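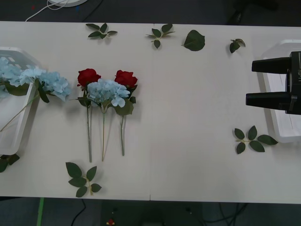 Unit 2: Can a machine do the chores yet?

Short answer for this week: some of them, slowly, and I think that's thrilling. When people picture a home robot they picture dishes and laundry, but I like to start the unit with flowers, which sound easy until you try to write the steps down. Take two red roses with a pale blue hydrangea between them. The hydrangea's petals overlap the roses, so a machine that wants one stem has to decide where one flower stops and the next begins. Then there are the leaf sprigs lying around on the white table. Are they part of the job, or clutter? A six-year-old would guess. A robot has to be told, or has to have seen enough cases to guess too.

What makes a chore hard

Picking up one known object from a clear surface is in good shape. Two parallel fingers will handle a surprising amount of it! Trouble starts when things bend, tangle or hide each other. A stem held at the wrong spot swings, and the bloom ends up somewhere you didn't plan. Towels do this, and so do phone chargers and grocery bags.

Shop floors have an easier time — someone can bolt down a tray and make every part arrive the same way up. Your kitchen won't cooperate like that.

Reading the numbers

In the Trostgate exercise you get a log of 2586 grasp attempts on mixed household items. Sort them by item before you work out any success rate. One average over spoons and scarves will tell you very little. Then pick 30 failures and write one plain sentence on each: slipped, missed, grabbed two things, gave up.

For next time

Read the Trastell handout up to the part on soft objects. Choose a chore you did this week and write out every step, including the ones your hands did without asking you. Bring it on paper, 2 pages at most. We'll swap in pairs and try to break each other's instructions, my favorite hour of the whole course.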